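Cerkoston Help Desk
Ticket: Batch rejected under the start pose rule
Project: Zindville tabletop pick set
Product: Fliltley checker
Opened: 7/24/24
Status: Resolved

Original message

Hi all, me again. I ran the bottle batch through the Fliltley checker this morning and it bounced 13 episodes with the same message, "start pose not met." I know that rule pretty well by now (jaws fully open, both pads in view, nothing between them, hold still before you move in), and when I scrub through the rejects I see it being followed. So either I'm reading the rule wrong or the checker is.

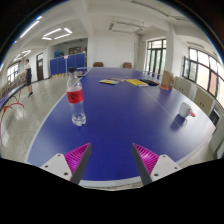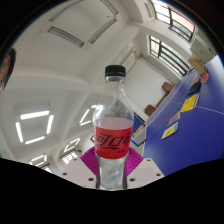 First: jaws open, with the bottle standing on the blue table. Second: bottle between the pads.

What I'd like to know is whether the checker cares about what else is on the table. Our room isn't a lab bench. We've got booklets and a cardboard box in there, and there can be a person in the background too. The Zindville guide says background objects are fine as long as they don't block the target, and I'd hate to strip the table bare if I don't need to. The whole point of the set is that it looks like a normal room!

What I've tried so far:
Re-uploaded one reject on its own. Same message.
Wiped the lens and recorded a new one. Passed, then the next one failed.
Re-ran the jaw width calibration. No change that I could see.
Turned off the "strict" box in the checker settings. They all passed, but I'm pretty sure we aren't allowed to submit that way, so I turned it back on.

Update 1, same ticket

Thanks for the quick reply. You asked for the hold time at the start of each reject, so I went back and pulled it from the logs. Well, that's a bit embarrassing. The guide I have printed out says to hold the open pose for a moment and doesn't give a number. The checker wants 14 still frames in a row, and my rejects all come up short. I'm holding still, I'm just not holding still long enough.

Also, you were right about the strict box. I've asked for it to be grayed out on the recording laptops so it doesn't get unticked by the next person who's tired and wants to go home.

Update 2

I found where the number went. It's in the Bárány revision of the guide, section 4, and our printout is the one from December. The checker got updated and our binder didn't — so we've been recording to the old wording and getting graded on the new one.

I recorded a fresh batch with a slow count before every reach, same table, same clutter, and everything went through with strict on. So clutter is not the issue and I'm leaving the table alone.

Two requests before you close this:
Could the error message say which part of the rule failed? "Start pose not met" covers jaw width, pad visibility and hold time, and I spent most of my morning on the wrong one.
Could the revision name go in the checker's title bar? Then I could hold the binder up next to it and compare.

Update 3

Got the new message text in the test build, and it reads "hold too short." Perfect, that would have saved me a lot of squinting. I've swapped the binder pages and recycled the old ones. We have over 500 older episodes from before the change, and I understand they stay valid under the rule they were recorded with, so I'm tagging those with the old revision name and not touching them otherwise.

Okay to close from my side. The title bar request can go on its own ticket.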